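The detergent pod and other small taxes

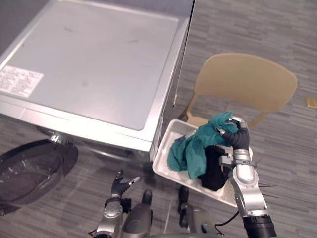 3 min read

1st February

My cousin Araceli Huerta switched to laundry detergent sheets in November and has been trying to convert the rest of us ever since. I like Araceli. I also remember the magnetic balls, so I asked for a few sheets to try before I handed anyone my card number.

The brand she uses is called Skostier. It comes by subscription, in a cardboard sleeve, and the website says it will "change your relationship with laundry." I don't have a relationship with laundry. I have shirts.

What bothers me is the sums. A sleeve holds 84 sheets, and the front of it says 84 loads. Turn it over and the small print says to use 2 sheets for a "large or heavily soiled" load. I have never in my life run a small load. I wait until there are no socks left, like everyone I know, and then I wash everything at once. So that is 42 loads, for more than I pay for a big jug of the boring liquid that lasts me longer.

Then there is the plastic question. I'd be happy to stop buying jugs. But the sheets hold together with a kind of film that is supposed to dissolve and go away, and when I wrote to ask where it goes away to, I got a cheerful reply with a discount code in it. Maybe the answer is perfectly good. I'd still have liked to read it.

Do they clean? Sort of. Gym clothes came out fine. A dish towel with curry on it came out as a dish towel with curry on it, and when I tried again in cold water I found a gummy corner of sheet stuck inside a pillowcase. The liquid doesn't do great on curry either, so call that one a draw.

Pui-shan Yeh, who used to work at a dry cleaner's and whose opinion I trust more than any website's, told me most people use far too much detergent of any kind. She fills the cap to the first line and stops. I've been doing that for a few weeks and can't tell the difference, except that the jug is going down slower — and I notice no detergent company has ever emailed me to suggest it.

Skostier has a fabric "refresher" too, called Skotow, in a 400 ml bottle. As far as I can tell from the ingredients it is mostly water and smell. Araceli sprays it on her couch. I haven't said anything.

I'm keeping the leftover sheets for travel, where they do make sense: flat, light, nothing to leak in the bag. For home I'm sticking with the jug and the first line on the cap. If somebody has a sheet that gets curry out in cold water, leave a comment and tell me how many it took.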